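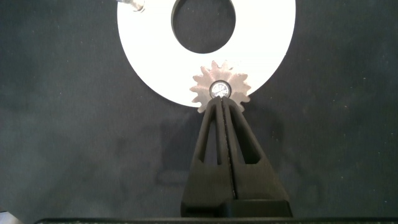
月饼与中秋饮食常见问题

更新日期:2026年8月16日

每年一到九月,Stonley 中文美食小站的信箱就热闹得不得了!大家问得最多的都是月饼:怎么挑、怎么做、怎么存、怎么送。我们把来信里反复出现的问题整理在这一页,答案会继续补充。

一、习俗篇

中秋节为什么要吃月饼?

月饼是圆的,中秋的月亮也是圆的,圆就是团圆。早年间月饼先拿来供月,供完以后全家分着吃。家里有人在外地回不来,有些长辈还会给他留一块。这个习惯我们特别喜欢,编辑部里好几位的外婆到现在都这么做。

元末用月饼传递起义消息的故事是真的吗?

故事流传很广,讲起来也实在精彩,不过目前没有可靠的史料能证实,当民间传说来听最合适。讲给孩子听完全没问题,说明一句“传说”就好。

除了月饼,中秋还吃什么?

太多了!江南一带吃芋艿和毛豆,桂花酒、桂花糖藕也正当时令;广东人家里少不了柚子,谐音“佑”,讨个保佑的意思;南京人会炖一锅桂花鸭,或者买半只回来切;再往后就轮到大闸蟹上桌了,赶上中秋晚的年份,正好一起吃。

农历八月十五具体是哪一天?

公历日期每年都不一样,一般落在九月,有时到十月初。做广式月饼的朋友请翻好日历往前推几天,留出回油的时间。

二、口味与流派

广式、苏式、京式怎么区分?

看皮就能分个大概。广式用糖浆皮,薄而软,花纹清晰,馅料足,莲蓉蛋黄是代表。苏式是酥皮,一层一层的,咬下去掉渣,鲜肉月饼刚出炉的时候排多长的队都值得!京式里的自来红、自来白外皮偏硬,常见的馅有冰糖、果仁和山楂,甜得很直接。另外还有滇式的云腿月饼,咸甜口,皮子松酥,没吃过的朋友请务必试一次。

五仁月饼到底好不好吃?

我们编辑部坚定地站五仁!很多人不喜欢它,是因为小时候吃到的五仁里青红丝太多、果仁不新鲜。自己把核桃、杏仁、瓜子仁、芝麻、橄榄仁先烤香再拌馅,味道完全是另一回事。

冰皮月饼算不算传统月饼?

算新派。冰皮用糯米粉、粘米粉和澄粉蒸熟做成,不进烤箱,要冷藏吃。做法简单,颜色漂亮,很适合第一次动手的人,也适合家里没有烤箱的读者。

三、自己动手

新手该从哪一种开始?

冰皮,或者小个头的广式。苏式要包酥、擀卷,第一次做容易混酥,等手熟一些再来,成就感会更大。

100克面粉能做多少皮?糖浆放多少?

我们常用的广式皮比例是:中筋面粉100克,转化糖浆75克,花生油25克,枧水2克。拌匀以后盖好,静置一两个小时再包。皮和馅的比例可以从四比六做起,熟练以后改成三比七,皮更薄。

转化糖浆可以用蜂蜜代替吗?

能做出来,但颜色和回油都会差一点,香味也会盖过莲蓉。糖浆自己熬并不难,白糖、水、柠檬汁,小火慢慢来。熬好的糖浆放一段时间,颜色转深,用起来更香。

枧水是什么?不放行不行?

枧水是一种碱性溶液,能中和糖浆里的酸,让饼皮上色漂亮。不放的话饼皮颜色浅,吃起来略酸。买不到时,可以用食用碱面加水按一比三调开。手边有成品枧水的,请先看瓶身说明,各家浓度不一样。

烤的时候总是开裂、塌腰,怎么办?

开裂多半是馅太湿,或者烤得太久;塌腰常见的原因是皮太软、糖浆太稀。进炉前喷一层薄薄的水,先烤几分钟定型,拿出来刷蛋液,再送回去烤到金黄。蛋液一定要刷得薄,刷厚了花纹就糊了,那么好看的花纹,多可惜!

我的烤箱刻度是华氏,读者配方里写的415度可以照用吗?

415华氏度差不多相当于213摄氏度,用来给广式月饼定型可以,定型以后请调低一些。家用烤箱脾气各不相同,第一炉先放两三个试试,记下上色的时间。

刚烤好的月饼为什么硬邦邦的?

别急,还没回油呢!凉透以后密封,室温放36小时再看,皮会慢慢变软变亮。有的配方要等到第三天才最好吃。每年都有读者出炉当天写信来问是不是失败了,过两天又写信来报喜,我们看得也很开心。

四、保存与食用

自制月饼能放多久?

没有添加防腐剂,广式的室温阴凉处放三五天,冷藏一周左右;鲜肉月饼当天吃最好;冰皮冷藏两天内吃完。闻着有哈喇味,或者表面有霉点的,整个扔掉,切掉一块再吃是不行的。

月饼配什么茶?

莲蓉蛋黄配普洱或者浓一点的乌龙,五仁配铁观音,鲜肉月饼配绿茶,云腿月饼我们偏爱红茶。孩子晚上喝茶睡不着,换成大麦茶就好。

老人和需要控糖的家人能吃吗?

月饼的糖和油都不低,切成小块分着吃比较稳妥,同时减一点主食。“无蔗糖”也不等于没有糖,馅料和面皮里仍然有碳水化合物。有糖尿病等情况的,请听医生的建议。

五、关于本站

可以投稿自家的配方吗?

太欢迎了!请写清楚用量、模具大小和烤箱温度,家里传下来的叫法也一并写上,方言的更好。来稿请注明所在地,我们很想知道同一种馅在不同地方叫什么名字。

配方可以转载吗?

可以,注明出自 Stonley 就行。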